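7. Recovering from a Stop During a Two-Arm Table Task

Applies to Wevia two-arm cells, table version, software 31 and later. Read Section 2 (Emergency Stop) before you start.

Most stops on the plate-and-box task come from a missed grip or from both arms asking for the same space over the table. The cell logs either one as fault 3865 and holds both arms where they are.

CAUTION: An arm in hold is still powered. Open fingers can close without warning when a fault is cleared. Keep hands, sleeves and badge cords out of the work area until step 4 is done.

7.1 Making the cell safe

1. Do not press Resume. Look at both arms from outside the cell and note which gripper is nearer to an object.

2. Check that both sets of fingers are clear of the plates and the lidded box. If a finger is touching the box, go to 7.3.

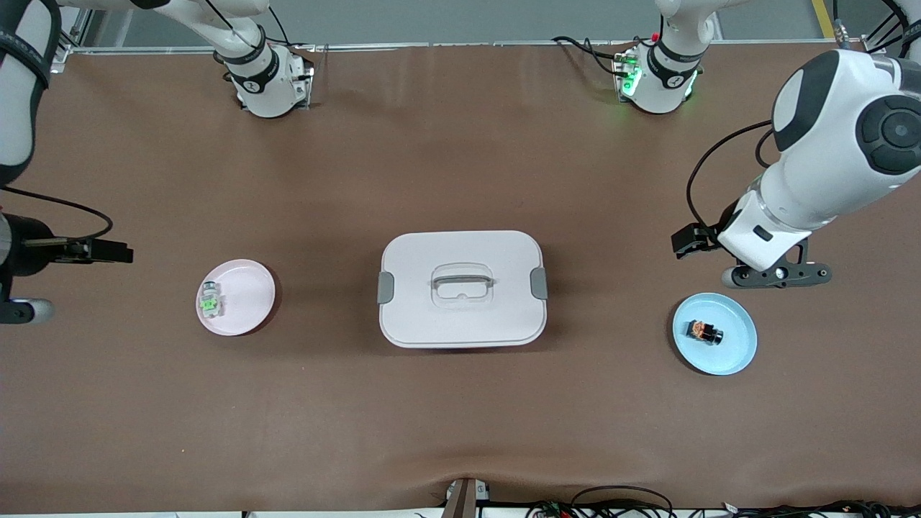

3. Press Stop on the pendant.

4. Turn the arm power key to OFF and remove it. Wait for the pendant to show POWER REMOVED.

Note: Indicator lights on the arm bases are not proof that an arm is safe to approach. Go by the pendant message only.

5. Check the cable loop at each wrist. A loop that has caught on a bracket will cause the same fault again on the next run.

7.2 Checking the wrist view

1. Leave the work area, replace the key and turn arm power to ON. Select Wrist View on the pendant.

2. Confirm that both fingertips show and that the gap between them is open.
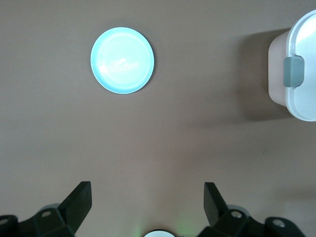 3. Look for glare on the plate. Strong overhead light can hide the rim and shift the grip point. If the rim is hard to make out, lower the lights and refresh the view.

4. Select Home, one arm at a time. Stay outside the cell.

5. Run the task at slow speed before going back to normal speed.

7.3 If a finger is touching the box

Do not use Home. The fingers can drag the box by a clip or by the lid handle. Complete steps 3 and 4 of 7.1, then lift the box clear by hand and continue from 7.2.

If fault 3865 comes back after 2 slow runs, leave arm power OFF, tag the cell and contact Charpentier service in Tirkville.

Revised 15/09/2018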